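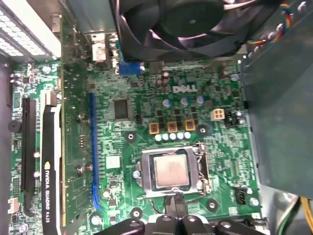

Carte mère Dell, processeur sans refroidisseur, Quadro K620 à gauche.

Pâte thermique Irkex — avis après trois remontages

J'ai acheté la seringue Irkex pour remettre en service une station Dell d'occasion, équipée d'une Quadro K620. Le radiateur d'origine était conservé, seule la pâte changeait.

Application : consistance assez ferme, à pousser lentement. Un point central de la taille d'un grain de riz suffit sur un socket LGA. En croix, la pâte déborde vers le cadre métallique et le nettoyage devient pénible entre le levier et les condensateurs voisins.

Mesures : 54 °C en charge après une heure de rendu, ventilateur à 1287 tr/min. Avec la Tranex que j'utilisais avant, le ventilateur tournait presque 1000 tr/min plus vite pour la même température. Le dépoussiérage du radiateur y est sans doute pour quelque chose.

Nettoyage : alcool isopropylique, deux passages. Le capot du processeur garde de légères traces, sans conséquence au remontage.

Points faibles : bouchon mal ajusté, pas de spatule, notice en anglais seulement.

Note : 4/5. Je la rachèterai en novembre pour les autres postes.

Toshio Nishimura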